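Saturday, November 10, 2018
Natural dye notebook, walnut and onion skin

Really good day! The onion skin bath from October has held up far better than I expected. I pulled the Etim wool out of the pot this morning and it is a deep, warm orange, even all the way through the skein. No pale patches where the ties were, which has been my headache all fall. Looser figure-eight ties are the way to go from now on.

Bath notes: 142 g dry onion skins, simmered, strained through muslin, left to cool overnight with the wool in. Alum mordant as usual. The Hisico cotton went in the same pot and came out a soft straw color – nice, but it needs a tannin step first. I'll try that with the next batch.

Walnut hulls next. I have 327 g from the tree on the Landuvport road, soaked for 72 hours, and the liquid is nearly black already. Two small test skeins, one plain and one with a pinch of iron. The iron one went in last and was a cool gray-brown within minutes, so lovely! The plain one is slower and redder. Both stay in until tomorrow.

Things to remember: rinse water at the same temperature as the bath, or the Lokwood merino will felt (see the sad gray sample on page 9). Label every skein BEFORE it goes in. Knotted string codes survive the pot, paper tags don't. 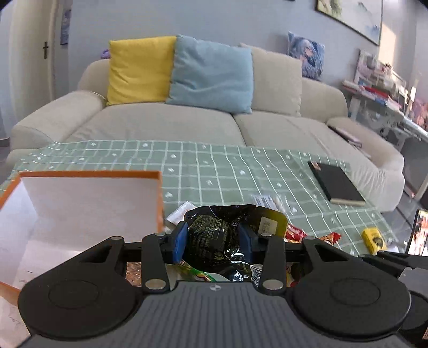

Chinyere Babalola thinks I'm using too much iron and should stop at half a pinch, since it makes the fiber brittle after a year or so. She has old samples that snap when you tug them. Fair point, and I'd like to see those. Half a pinch in the next one, then, and I'll put a strand of each on the south window to check for fading.

Still to do: weigh the leftover hulls, scrub the big pot, wind the orange.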